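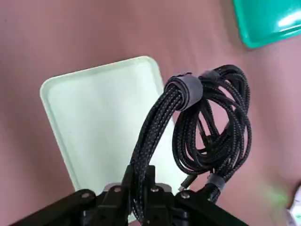
Drovport oral history recordings – readme

Last updated 13/07/2021 by Nelly Palomino. Read this before you copy anything off the drive please.

What's in here

Interviews with people who worked the Drovport ferries and the cannery, plus a few who just grew up near the wharf. 30 interviews. Sound only, no video. Most are one speaker, some have a husband or wife chipping in from the kitchen. Language is English, bits of other languages where people slip into them, left as is.

Folders

audio – the full recordings, WAV, untouched
listening – smaller MP3 copies, use these for everything except the archive
transcripts – plain text, one per interview
consent – scans of signed forms. Not for sharing. Don't put this one on the website
old – earlier drafts, ignore unless something's gone missing

File names

Surname first, then interview number, then part. So sebastian_3413_2 is the second part of the Sebastian interview. The numbers came from the old library catalogue and don't run in order, don't try to fix them. We tried once and it broke every link in the index.

If a name has an apostrophe or accent it's dropped in the file name but kept in the transcript header.

Transcripts

Typed up by ear, then checked by a second listener. Not every one has had the second check, look at the top line: CHECKED or DRAFT. Drafts are fine for reading, please don't quote from them.

Conventions:

- [pause] only for long ones
- [unclear] for a word or two we couldn't get, with the time next to it
- [laughs] used sparingly, otherwise half the Skumel transcripts would be brackets
- swearing left in
- um and er taken out unless they matter
- spelling is Australian, except ship names which follow the hull

Local words are in glossary.txt. "The Skumel" means the ferry, "Skumel" on its own usually means the landing on the far side. People mix these up themselves so go by context. Same trouble with Drevari – it was the cannery, then the street, then the football team.

Sound quality

Mixed. The early ones were done on a borrowed recorder with the level set too low, so there's hiss when you turn them up. Interviews near the water have wind. Two were done in a cafe and you'll hear the coffee machine all the way thru. I've left a note in the index for any recording where you lose more than a sentence.

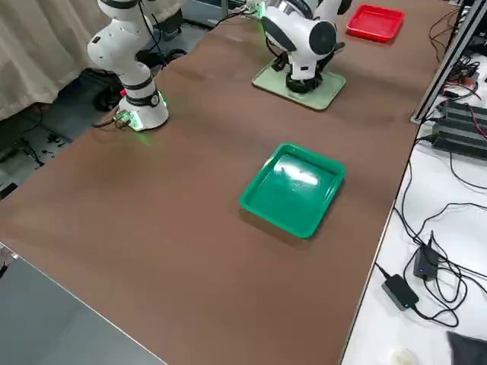
The WAV files haven't been cleaned and shouldn't be. If you want to take out hiss or even up the volume, do it on a copy and put it in listening with _clean on the end. Someone ran noise removal over the whole folder in June and it took the ends off words. Had to restore the lot from backup, most of a weekend gone.

Index

index.csv opens in any spreadsheet. Columns are number, surname, first name, year born (blank if they'd rather not), place, job, length, status, restrictions, notes. Save as CSV when you're done, not the spreadsheet's own format. Dates in there are day first. Check your program hasn't flipped them.

Restrictions

There are 3 levels.

Open – anyone can listen, quote with the person's name and interview number.
Ask first – email me, I ask the family. Usually a yes but it can take a while.
Closed – not until the date in the index. That includes me playing you "just the funny bit".

If a speaker talks about someone else in a way that could hurt them, that part is cut from the listening copy and marked in the transcript with [section held back]. The full version stays in audio.

How to credit

Drovport Oral History, speaker's name, interview number. That's plenty. If it's for a school project the surname on its own will do.

Known problems

- some lengths in the index are for part one only
- a couple of the MP3s have the wrong title showing in the player, file name is the right one
- place names around the north landing spelled three differnt ways, glossary has the one we settled on
- the Drevari strike gets two different years depending who's talking. Left alone, it's what they said

Still to do

Second check on the drafts. Consent form for one late addition, signed but not scanned. A summary paragraph for each interview so people don't have to read forty pages to find the bit about the fire.

Adding a recording

Copy the WAV to audio, make the MP3, add the index line, scan the form. In that order. Anything without a form goes in a folder called waiting and stays there.

Mistakes, missing files, a grandparent's name spelled wrong – tell Nelly, give the interview number and the time in the recording if you have it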